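**2022-04-24, Wohnzimmer**

Heute nur Boden und Eimer, die Polster kommen später dran. Cosimo Ruggiero hat gestern noch die Liste für die Räume umgestellt, das Wohnzimmer steht jetzt vor der Küche. Ist mir recht, der Teppich braucht am längsten.

Reihenfolge wie gehabt: erst Papier und Kleinkram aufheben, dann den Couchtisch abwischen, zum Schluss saugen. Beim letzten Durchgang im Dezember hatten wir zuerst gesaugt und danach den Tisch gemacht — die Krümel lagen dann wieder unten. Für den Tisch das trockene Mikrofasertuch nehmen. Das Mittel von Bikstead schmiert auf der glänzenden Platte, das hatte ich schon einmal notiert und trotzdem wieder benutzt.

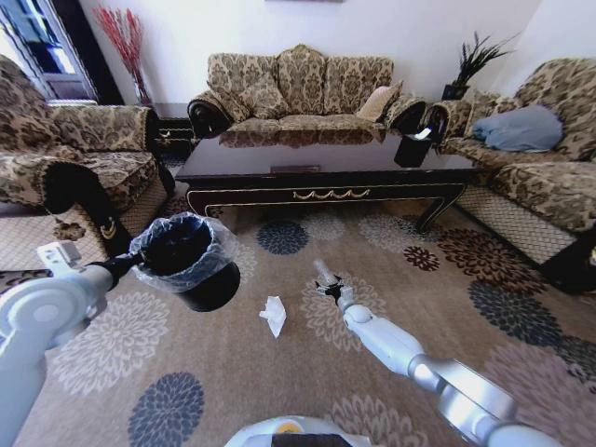
Zu den Müllbeuteln: Die klaren von Sover passen gut in den kleinen schwarzen Eimer, wenn man den Rand weit genug nach außen umschlägt. Bei den Leone-Beuteln rutschte der Rand beim Tragen nach innen. Davon sind noch 11 Stück im Schrank, die brauchen wir im Bad auf. Nachbestellen also nur Sover, die Rolle mit 30.

Teppich: Auf dem großen Blumenmuster übersieht man helles Papier leicht, vor allem neben den cremeweißen Blüten. Taschentücher und Zettel deshalb vor dem Saugen von Hand einsammeln und einmal von der Tischseite aus schauen, einmal von der anderen. Bürste hoch, kleinste Stufe, sonst zieht es die Kante mit.

Sofa mit dem Damast- oder Paisleymuster (Cosimo sagt so, ich sage so) nur mit der Polsterdüse. Kissen vorher runter und hinterher wieder so hinlegen, wie sie lagen.

Offen:
- Ersatzdüse, Anfrage bei Vilatia liegt seit einer Woche
- Filter am Sauger prüfen
- Cosimo fragen, ob der Eimer im Wohnzimmer bleibt oder in den Flur kommt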